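Pre-session checklist for hand-held gripper demos – clothing tasks, home visits
Pastolton site, filled in on the day, comments left in

I've kept the tick-box wording the way it comes on the Drikeck sheet and typed my own comments underneath each one. If you're doing the next house, please read the comments as well as the ticks, as a few of them are the same things I grumbled about in December and they still haven't made it onto the printed version.

Start 9:20 am. Gripper: the black two-finger one, kit bag from the Vosmont shelf. Task: folding and picking up knitwear on a bed.

SECTION A – BEFORE YOU TOUCH THE GRIPPER

A1. Householder has been told what is recorded and which rooms are included.
OK. Went through it at the kitchen table. We agreed on the bedroom and hallway only, bathroom door stays shut. They asked whether sound is kept and I said no, then went and checked, and it's still no on this setup. Please put that on the sheet in plain words! Everybody asks.

A2. Walking path clear for the operator, at least one full side of the bed.
OK after a bit of tidying. I moved a pair of shoes and a power board out of the way. You do a lot of shuffling sideways with your eyes on your hands, and shoes are exactly the thing you'll find with your heel.

A3. Light is steady enough to record.
OK. Good strong daylight from the window, so I left the ceiling light off. I'd mark this one again halfway through if the weather's patchy. The form only lets you mark it once, so I've been writing a second tick in the margin.

A4. Pets and small children out of the room.
OK. None home.

A5. Personal items that shouldn't be recorded have been put away.
OK. I asked the householder to do this themselves and waited in the hall. Mail, medicine and anything with a name on it went in a drawer. I don't like moving other people's things around, and I don't think we should be asked to.

SECTION B – THE GRIPPER

B1. Body and fingers free of cracks, sharp edges and burrs.
OK. Ran a cotton bud along both finger pads and nothing snagged. Do this one properly when the task is clothes. A burr you'd never notice picking up a cup will pull a thread in a fine knit in about two seconds, and then you're buying somebody a jumper.

B2. Pads seated flat, no lifting at the corners.
OK, with a comment. The blue pads are fine today, but they've done 626 grasps by the log and the Drikeck note says swap at 900. I'd rather swap early for wool. Spare pair is in the lid pocket, next to the hex keys.

B3. Linkage moves freely through the full range, pins not working loose.
OK. Opened and closed it slowly, then quickly, and listened. There was a gritty sort of click last month that turned out to be lint in one of the joints, so I now give the whole linkage a puff of air after every fabric day. Keep your free hand well away from the arms while you do the quick test. They don't squeeze hard but they do pinch, and I've got the blood blister to show for it.

B4. Fingers meet evenly when closed.
OK. Paper test – close on a strip of printer paper and tug from both sides. It held both ways.

B5. Cable strain relief secure, connector fully home.
FIXED ON SITE. The connector felt firm but wasn't all the way in. It took a second push before I got the click. If you get dropouts in the first few minutes, look there before you start blaming the software (I lost most of a morning to this once).

B6. Cable routed away from feet and from the work.
OK. Kept it off to the left so it trails away from the garment. The thing to watch with bedding is that you can drag the cable across the blanket without feeling it and take the fold you just made along for the ride.

B7. Camera view clean, fingers visible at open and closed.
OK. Wiped with the dry cloth only. Please stop using the glasses spray, it leaves a haze.

SECTION C – THE WORK AREA AND THE ITEM

C1. Surface stable and at a comfortable height.
OK-ish. It's a bed, so it's low and it's soft. My back was complaining after the first set. I did the rest kneeling on a folded towel, which was much better, and I'd like kneepads added to the kit bag. Not expensive.

C2. Pockets, buttons, pins and jewellery checked.
OK. No pockets, no pins. Feel along the seams with your fingers, don't just look. A forgotten safety pin goes straight into the pad.

C3. Item approved by its owner for repeated handling.
OK. I said out loud that it would be picked up a lot of times and might come back a bit stretched at the edges. They were happy with that. Get a clear yes on knitwear every time.

C4. Item stands out from the surface under it.
PASS, only just. Pale yellow on a mostly white bedspread isn't my favourite pairing, but the knit shows up fine on the live view and the orange stripes are well over to the right. We do want some harder ones in the set, and real beds have patterns on them, so I left it. If it had been a cream jumper I'd have asked for a different one.

C5. Trial grasp done before recording, fabric releases cleanly.
OK. See the comment under the photo.
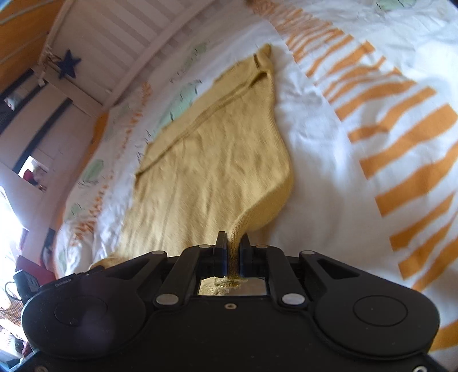

Item C5: trial grasp, corner of the yellow knit between the finger pads.

What I'm after in a trial grasp is a small gather held by the pads themselves. If you go in too deep you bunch up a big handful, the fabric works its way back toward the linkage, and that's where it gets caught. Too shallow and it slides out the moment you lift. With a fine knit I come in low, close gently, lift a finger's width and stop. Then open fully and see whether it lets go without you shaking it. Do that three times before you hit record.

And slow down! The folks who'll train on these demos want to see the approach, and if you snatch at the corner like you're late for a bus then that's what the robot learns to do. I say that as somebody who snatched at everything for my whole first week.

SECTION D – DURING THE SESSION

D1. Break taken at least every 75 demos.
OK. Stopped at the mark and had a cup of tea. My grip hand was tired before the number came up, so treat it as the most you should do. For remote-control days with the Kubíček arm the sheet uses the same figure, and I think that's too generous. Staring at the screen wears me out faster than squeezing does.

D2. Stop called if fabric enters the linkage.
Not needed today. If it happens: let go of the trigger, don't pull, unplug, and ease the fabric out by hand. Unplugging comes before fingers, always.

D3. Failed grasps kept and labelled, not deleted.
OK. I kept mine. Please don't tidy yours away, they get used. Say "miss" in the label and carry on.

D4. Operator's free hand out of the work unless the task calls for it.
NEEDS A REMINDER. I caught myself smoothing the sleeve with my left hand between tries. It feels like helping but it spoils the demo. I've started holding a pen in that hand, which sounds silly and works a treat.

D5. Gripper body temperature checked by touch at each break.
OK. Barely warm.

SECTION E – PACKING UP

E1. Item returned to owner and looked over together.
OK. No pulls, no marks. Owner signed.

E2. Room put back as found.
OK. Shoes and power board back where they were.

E3. Linkage blown out, pads wiped, gripper back in foam.
OK. Fair bit of yellow fluff, as you'd expect.

E4. Recordings copied and count entered in the log.
OK. That puts us at almost 3000 for clothing across all the houses.

Open items for whoever restocks the bag
Kneepads, one set.
Pads to be swapped before the next knitwear job.
Cable connector on this unit to be looked at, second push shouldn't be needed.
Add the sound question to A1 and a second light check to A3.
More cotton buds. I used the last of them.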